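**Petlow Repair Forum > Desktops and Towers > Stripping a Dell tower: what comes out first?**

2,108 views

### arley_bench

I've got an older Dell tower on the bench and I'm taking it down to the board for a clean before it gets rebuilt. Side panel is off and the case is on its side. I normally do the power supply first so I can get my hands in, but this one sits along the bottom and isn't really in the way of anything. What I want to settle is the order for the rest, and where people put the parts while the case is empty.
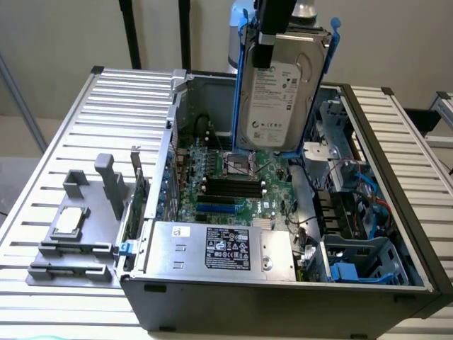 My usual order is memory, cards, drives, processor, then the supply and the board. With this one I changed my mind and got on with the processor and drive early. The 3.5-inch drive is in one of the blue plastic carriers with rails down both long sides, so there are no screws to keep track of, and I'd sooner have it well away before I start pulling cables. You can see the CPU socket has its lever up as well. I want a fixed order I can write on a card and stick to the wall, as I'll be doing more of the same model.

### Malhotra

Drives first, always. A hard drive is the one part in there that really minds being knocked, and the only one holding anything the owner cares about. Get it out, label it, put it somewhere it can't fall over. After that it hardly matters.

I'd leave the processor until last though. Once it's out you have bare contacts facing the ceiling while you work over them with screws and brackets. One dropped screw and the board is scrap.

### skerkum

Disagree with Malhotra on the processor. If the board is being cleaned, the cooler is coming off anyway, and I don't like reaching round a chip with old paste on it. Take it out, clean it, put it in a holder, then close the lever and cover the socket. A bit of stiff card will do if you haven't kept the plastic cap.

The bit I do agree with is that you shouldn't leave it open. Drop the lever again as soon as the chip is out.

### arley_bench

Fair point about the lever. I'll add that to the card.

What about the surface? My top is slatted aluminium and I've had two people tell me to get rid of it. I like it because it's flat, it wipes down and things can be bolted to it. The other lot say small screws will find their way into the gaps and stay there.
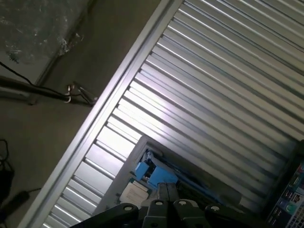

### Domnica Roman (moderator)

Moved this from General, as it's turned into a proper question about stripping.

On the surface: I wouldn't put a bare motherboard straight on to metal, slatted or not. A case is fine, as the board is on its standoffs and the whole thing is sitting on its own steel. Loose boards and memory want an antistatic mat or a tray under them. Screws go in a lidded tub from the first one you undo. I've been through a few of these threads (651 posts on here now, I should have written it down somewhere) and lost screws come up more than anything else.

### skerkum

I used ribbed aluminium for years and the ribs never bothered me. Glare did. With a lamp straight overhead you get bright stripes coming back up at you and you can't find a black screw to save your life. Move the lamp to one side and down a bit.
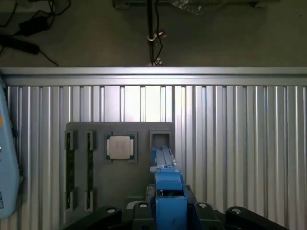 The other thing I'd do is keep cables off the working area altogether. Lay them along the back, tie them, and you've got the whole top for the case and the parts. I lost a stick of memory to a trailing lead in April — it caught my sleeve, the memory went on the floor and I trod on it.

### Malhotra

Still think a mat over the lot is simpler. They're cheap and you can roll them up. If you've got gaps, sooner or later something goes down one.

### arley_bench

I might put a mat on one half and leave the other as it is. The case can stay on the bare side.

For parts I've settled on a tray with a shaped place for each thing, so I can tell at a glance if something's missing. Tubs were all right for screws but the drives ended up lying on top of each other.

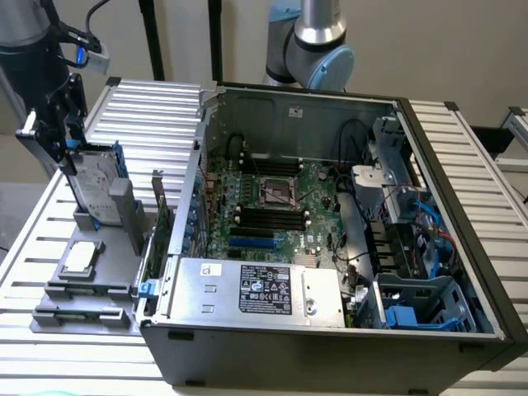 *Drive and CPU in the grey tray, tower alongside with the socket exposed.*

Order for the card, unless anyone shouts:

1. Unplug, hold the power button in, side panel off.
2. Drive out in its carrier, label it, into the tray.
3. Processor out, into its holder, lever down, socket covered.
4. Memory, then cards.
5. Power supply.
6. Board last, straight on to the mat.

### Malhotra

Swap 3 and 4 and I'd sign it. Cards and memory take a fair push and pull, so do them while the chip is still in.

### skerkum

Leave it as it is. With the socket covered there's nothing to hit.

### Domnica Roman (moderator)

Either will work as long as the cover goes on. Arley, could you put the finished card in the guides section once you've done a couple more? Please say in it which model you were working on, as the carriers vary.

### arley_bench

Will do. I'm trying the next one Malhotra's way and I'll see which I prefer.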